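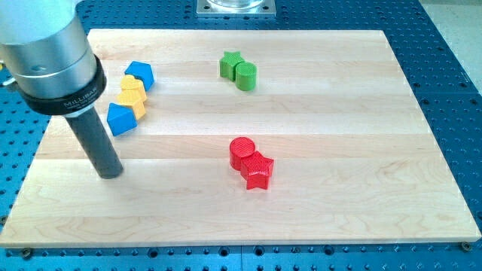
Rod tool over the maple-coloured board, blocks set out, two of each colour.

Equipment > Bench cells > Rod and board kit

Print this page | E-mail this page

Plandico rod and board kit

Price: £295 plus carriage. Arm, collar and breadboard table not included.

The kit is a plain rod with a rounded end, a pale wooden board and a bag of 3D-printed blocks in blue, yellow, green and red. It is meant for pushing work, where the arm nudges things about a flat surface and never picks them up. The Plandico leaflet calls it "ready in minutes". We allow 30 for the first fitting, and most of that goes on the board.

We have had one set up on a bench at Heitmann for nine months. The notes below come from that bench and differ from the leaflet in several places.

Fitting the board

The board screws down to a threaded breadboard table near its front corners. The leaflet tells you to do the screws up "firmly". Don't. It is made of glued strips, and if you pull the corners down hard the middle lifts enough for a light block to drift towards you. Do them up until the board stops sliding, then a touch more. Lay a straight edge across the strips, then along them, and look for daylight.

If your table is built from several panels, check the seams as well. A small step between two panels will rock the board, and no amount of fiddling with the screws will cure it. Thin card underneath does.

Fitting the rod

The rod hangs below the collar on the arm. Clean both faces before they meet. Plandico says the joint centres itself, which we doubt: ours came back slightly off after more than one refit. Turn the wrist slowly through its travel and watch the tip against a pencil mark on a bit of masking tape. If the tip wanders off the mark, take it apart and start again.

Setting the height

We run with a gap of 3 mm between the tip and the wood. The leaflet suggests less. A smaller gap looks tidy on the screen and leaves a groove in the board the first time somebody types in the wrong height. Use a gauge, and check the gap at all four corners as well as in the middle. Keep the arm on slow speed while you do it.

Blocks

You get stars, cylinders, hearts, squares and the house-shaped ones. The tops have a fine ridged or crosshatched finish from the printing, and the undersides can have a little lip on them. Rub each one on fine paper laid flat. The "matched sliding" claim on the box is hopeful. Stars snag on each other's points, and a cylinder will roll round the tip if you push it off centre. Plan your moves with that in mind or blame the software, as you prefer.

Looking after it

Dry cloth on the board before each session. No polish, no oil, whatever the wood seems to want. Look at the rounded end of the rod every week for flats or scratches. Check the board screws whenever the table has been moved.

Is a Sustar board better?

Sustar sells a coated board that fits the same hole spacing. It wipes clean more easily. We saw no gain in how straight the blocks travelled, and it costs more. Buy it if you keep spilling things.

Spares

Rods, boards and single blocks are kept at our Feltby store. We don't stock the "calibration pack". It is a card gauge and a sheet of stickers, and you can make both.

Page last checked 11/09/2024

Heitmann Bench Equipment, Feltby | Contact us | Copyright Heitmann | Back to top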